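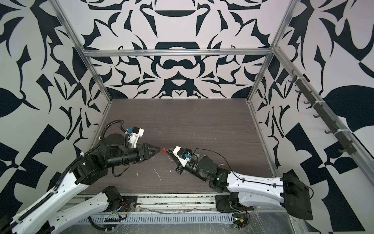 January
By Neelam Saxena

4. Lining and clearing the work table

This section explains how to fit the printed wall panels and how to prepare the tabletop before work. Please read all the steps one time before you begin. The panels are delivered in the flat Vikmont carton, together with the bag of clips.

4.1 Fitting the panels

1. Wipe the aluminum rails with a dry cloth.
2. Put the back panel in first. The pointed shape must be near the bottom and the dark arch near the top.
3. Move the back panel left or right until its center line is in the middle between the rear corners.
4. Put in the left panel, then the right panel. They are not the same – look at the label on the reverse side before you remove the film.
5. Press along the lower edge of every panel with your flat hand.
6. Fix the clips. Leave 8 mm between a clip and the corner.

Note: The front stays without a panel.

Caution: Do not use glue. The print comes off together with the glue when the panel is changed.

4.2 Clearing the tabletop

1. Pick up the larger pieces by hand and sort them at once. Clips and screws go in the parts bin, plastic scraps go in the waste.
2. Brush the surface in the direction of the wood grain, from one side panel to the other.
3. Look at the surface from a low angle. Small white scraps are easy to see on the dark gray, but dark pieces are not.
4. Wipe with a damp cloth and let the surface dry. 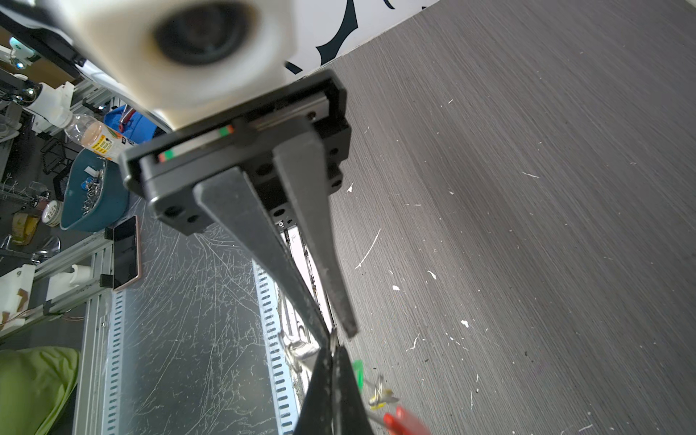

Fig. 7. Small items on the tabletop: clear crumpled plastic, a green tab and a gold-colored metal clip.

Note: Light scratches can stay. If a scratch catches your fingernail, order the replacement top (Dretitz list, item 426).

Caution: Metal clips have sharp ends. Do not sweep them together with your bare hand.

4.3 The area next to the table

1. Keep drinks, phones and loose cushions out of the lower area beside the table. A bottle can leak there and you will notice it too late.
2. Close the parts bin with its lid if it will be carried. When it is full, empty it into the Sturnness drawers.
3. Leave a free space of 450 mm for your feet. Chairs must stand outside this space.

If a panel arrives with a bent corner, keep the carton and write to Fabian Fuchs in the spare parts office before you fit it. Give the number printed on the carton label.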